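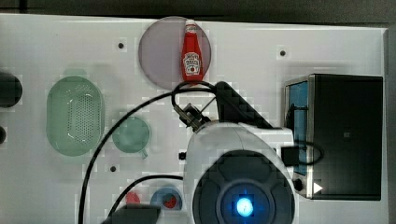

Inger Þorgeirsson

Bench Rules FAQ: Tabletop Arms at Gresness
Last revised 26/07/2025

These are the questions I get by message, in the hallway, and once through a bathroom door. The rules themselves are on the sheet by the bench. If the sheet and this page disagree, the sheet wins and I would like to hear about it.

Who can run an arm alone?
Anyone signed off by me or Sushil Dwivedi. Sign-off means you have done the stop drill, a full reset, and 12 supervised runs. Having watched a lot of runs doesn't count. I have watched a lot of figure skating.

Where does the stop button go?
Within reach of your free hand, on the side away from the arm. If you have to lean over the table to hit it, you have placed it for decoration.

It's kitchen stuff. Do I really have to treat it as a hazard?
Yes. The bottle and the plate are harmless, but the thing moving them has motors and no opinion about your fingers. Hands stay off the table while the arm is enabled. "Enabled" includes standing still and looking peaceful.

Can I nudge a bottle that's about to tip over?
No. Let it tip. Then pause, disable, fix it, and mark the run as disturbed. Manju Yadav reviews these and has never yet been upset by a bottle falling down. She has been upset by sleeves.

What about the toaster oven?
It counts as a prop. It stays unplugged, with the plug where you can see it, and you check this at the start of every session even if you were the last one out. Nothing goes inside it that isn't part of the task, and that includes lunch. We had a bad December.

How should I handle the cables?
Leave enough slack for the wrist to turn all the way, and no more than that. Before the first run, move the arm slowly through its full reach and watch where the loops go. A cable lying across the table is allowed if it doesn't snag in that slow pass. If it drags a cup along with it, you have your answer.

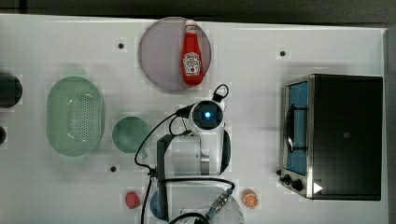 Ketchup bottle and plate, with the colander to the left and the toaster oven to the right.

Does the layout have to match the sheet exactly?
Objects listed as fixed go where the sheet says. Objects listed as free can go anywhere the arm can reach, and please do move them. We once received 42 runs from Flatberg with every single item in the same spot, which taught the arm a great deal about that spot.

Is a bottle lying on its side an error?
Only if the task sheet asks for upright. Plenty of them don't. Read the line marked "start state" before you go setting things straight out of good manners.

Can I swap in my own fruit?
If it's fake, and you log it. Real fruit was permitted until run 772. I'm not going into it.

Do we follow Urnus's rules or ours when their people visit?
Whichever is stricter. When you can't tell which is stricter, stop and ask Shakuntala Khurana, who has read both all the way through and would enjoy the company.

What speed should I use?
Slow setting for anything new: new object, new task, new operator, new gripper fingers. Stay there until you have three clean runs in a row. The fast setting needs a second person at the bench, awake.

How do I end a session?
Park the arm, disable it, cut the power, then clear the table. In that order. Clearing first saves you no time at all and puts your forearm exactly where I don't want it.

I broke a rule and nothing happened. Do I report it?
Yes, same form, box two. Near misses don't go on anyone's record. We have 138 of them on file and I wrote nine.

Where do I send a complaint about these rules?
To Madhu Saxena, in writing. She forwards them to me, but more politely worded.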